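Clistwood Trail Relay: Your Questions

What is it?
A team relay on foot through Clistwood forest and back along the river, 50 kilometers in total. Teams of four split the distance into 13 legs however they like, so a strong climber can take all the hills if the rest of the team agrees (they usually do!).

Do we have to be fast?
Not at all! We love quick teams, and we love the ones who stop to look at herons just as much. The only cutoff is at Norkia Bridge, where your runner needs to be through by 4 p.m.

Where do the legs change over?
At marked gates along the route. The busiest is Aranda Meadow, which has parking, drinking water and usually a lot of cowbells. Please don't park on the lane at Tustik Ford, as tractors use it all day.

Can we swap the running order on the day?
Yes, up until your first runner sets off. Tell the start desk and they'll change your card. After that, the order stays put unless someone is hurt.

How hard is the route?
Mostly forest track, with one steep, rooty climb after leg 9 that people talk about all year. The view from the top is fantastic. Trail shoes are a good idea, especially if April has been rainy.

Are there showers at the finish?
Yes, in the sports hall, and they stay open until the last team is in. Bring your own towel and a padlock.

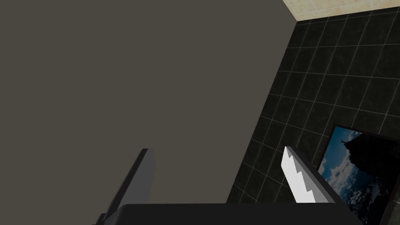 Hot soup and bread are served next door, and there's a vegan pot too. Supporters can buy a bowl at the counter.

Can my dog run a leg with me?
We'd love that, but the river section has grazing sheep, so dogs have to stay with your supporters on a leash.

When do we get our team number?
Numbers go out by email on the Monday before the race. If yours hasn't shown up by the evening, check your spam folder and then write to us.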